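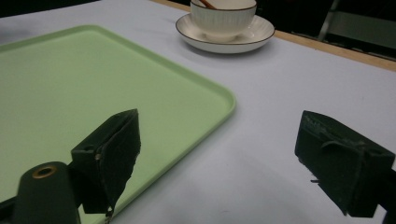

ロボットの見学会って、ロボットが動くところを見る会なの？

見るのはほとんど人の手。手で持つグリッパーで人が作業して、その動きを記録して、あとでロボットの学習に使う。その記録のほうの見学会だった。

Rideckのオープンデー、Flodsideの建物の2階。帰りの電車で書いてるので誤字は許して。長くなるかも。順番めちゃくちゃ

受付でもらったのが名札と冊子とのど飴。のど飴はなぜ。

案内はNajwa Zoubiさん。早口。こっちも早口なので会話が倍速だった。参加者は4人ずつの班に分けられて、自分の班は自分以外みんな大学の人っぽかった。肩身せまい。

最初の部屋は座学。プロジェクト名はEshun。読み方は「エシュン」でいいらしい、ずっと「イーシャン」だと思ってた。声に出さなくてよかった

座学のメモそのまま貼る
・食卓まわりの作業だけやる
・1回の作業は短い
・失敗した回も捨てない（ここ大事そうだった）
・同じことを物の位置だけ変えてくりかえす
・両手。片手の作業でも両手で持つ

最後のやつ質問した。スプーン1本なら片手でよくないですか、と。Zoubiさんの答え、「使わないほうの手がどこで待っているかも動作のうちです」。なるほど…ってなった。たしかに自分も、お茶いれるとき左手どこに置いてるか説明できない

で、次が実演の部屋。暗い。机のところだけちゃんと明るくて、奥はほぼ見えない。目が慣れるまで時間かかった

課題はスプーンの出し入れ。カップにささってるのをトレーへ、トレーのをカップへ。それだけ。それだけなんだけど見てると全然それだけじゃない

操作はKarim Salamehさん。しゃべらない。すごく静か。グリッパーを構えてから動き出すまでの間がいい。楽器の人みたい

この「構え」にも決まりがあるそうで、毎回、物に触れてない状態から始める。左右だいたい同じ高さで、指は開いたまま。 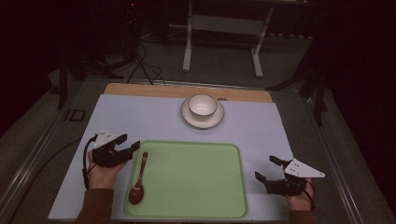 で、そこから片方だけがすっと前に出る。もう片方はその場で待ってる。さっきの座学の話、ここでやっとわかった。待ってる手がちゃんと「待ってる」の。ぶらぶらしない

上についてる白い三角の板、黒い点々があるやつ。あれ何ですかって大学の人が先に聞いてくれた。手の位置を追うための目印だそう。点が隠れると困るので、腕を交差させる動きは避けるとのこと。肘の出し方まで気をつけてた

あと音。しーんとしてるところに、スプーンがカップの縁に当たる音だけコツンと鳴る。班の全員ちょっとびくっとした

指の内側がふわっとした素材になってて、そこはけばけばしてた。つるつるの柄をつまむから滑り止めかなと思って聞いたら、半分正解と言われた。あとの半分は教えてもらえず。企業秘密？それとも時間切れ？たぶん時間切れ

体験コーナーあり。やりました。やりましたとも

結果。
1回目、つかめない。
2回目、つかめたけど持ち上げたら柄がくるっと回った。
3回目、トレーから出した。カップまで行かず。
4回目、入った！！入ったけどカップごとソーサーの上でずれた

指で触った感じがないのがこんなに不安だとはおもわなかった。目だけが頼りなので顔がどんどん前に出る。Salamehさんに一言だけ「顔」って言われた。しゃべった

トレーの縁が地味に敵。浅いのに、平らに寝てる細い柄をつまもうとすると指先がトレーの底と縁のどっちかに当たる。丸い頭のほうをねらうと逃げる。柄の真ん中へんが正解らしいが、真ん中だとこんどはカップに入れる角度にならない。つまんだあとで向きを変えないといけない。自分の手だと無意識に指でくるっとやってるあれ、2本指だと手首ごと回すしかない

家かえったら割り箸2本で練習する（しない）
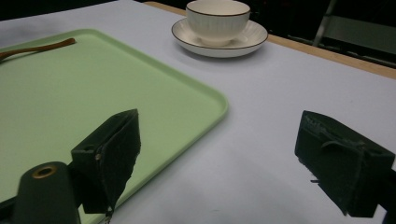
グリッパーのカメラから見た机の上

もらった冊子の第4号12ページ、「位置を変えるということ」っていう短い記事がすごくよかったので引用まじえて少し。書いたのはElvira Escobarさん、記録の設計をしてる人

要は、スプーンの置き方をどれくらいばらけさせるかの話。初期のころ、作業する人が気をきかせて毎回つかみやすい向きに置いてしまっていたそうで。親切が裏目。で、置き方を紙に印刷したくじで決めるようにしたと。「くじに従うと、人は少し腹を立てる。その少し腹の立つ置き方が必要だった」。いい文だなあ

くじは今も使ってて、実物が部屋のすみの箱に入ってた。1,000枚あるそう。引かせてもらったら「柄を奥、左寄せ」。ふつうだった。大学の人は「斜め、縁にかける」引いて本気で嫌な顔をしていた

Eshunの食卓のぶんで、これまでに残した記録が3,138回。これは壁の紙に手書きで書いてあった数字で、見学会の体験ぶんは入らないとのこと。入らないんかい。ちょっと残念

質疑タイム、おぼえてるのだけ

Q、疲れませんか → 「疲れます。100回で交代です」
Q、左利きの人は → いる。ありがたがられてる
Q、お茶は入れないの → カップの中身は空のまま。液体は次の段階で、Sudovっていう別の場所でやる予定だとか。聞きまちがえてたらごめん、スドフ？スードフ？
Q、このデータでロボットはもう動いてるの → 動いてはいるが今日は見せられるのがない、と正直に。

最後のは拍子抜けした人もいたみたい。うしろの班から「え、ないの」って声が聞こえた。自分は人の手のほうが見られて満足だったけど、ロボットが歩いてくるつもりで子ども連れてくと厳しいかも。次の3月の回は動いてるのも出したいって言ってた

行く人向け実用情報
・上着は脱げるやつで。部屋が暑い
・袖が広がった服だと体験のときまくれと言われる
・午後2時の回は混む、朝の回はすいてるらしい
・写真は机まわりならOK、隣の部屋はだめ
・駅からの坂、地図で見るよりきつい

あ、あと体験の順番待ちのとき隣になった人に、カップの縦の細い筋がきれいですねって話しかけられて、そこから食器の話で盛り上がってしまい、肝心の説明をひとつ聞き逃してる。ケーブルの話だったっぽい。誰かメモとってた人いたら教えてください

冊子の残りは明日読む。乗り換えなのでいったんここまで

追記、のど飴は案内の人が声を枯らすから大量に買ってあって、余ったので配ってるそうです。返信で教えてもらった、ありがとう。はちみつ味でした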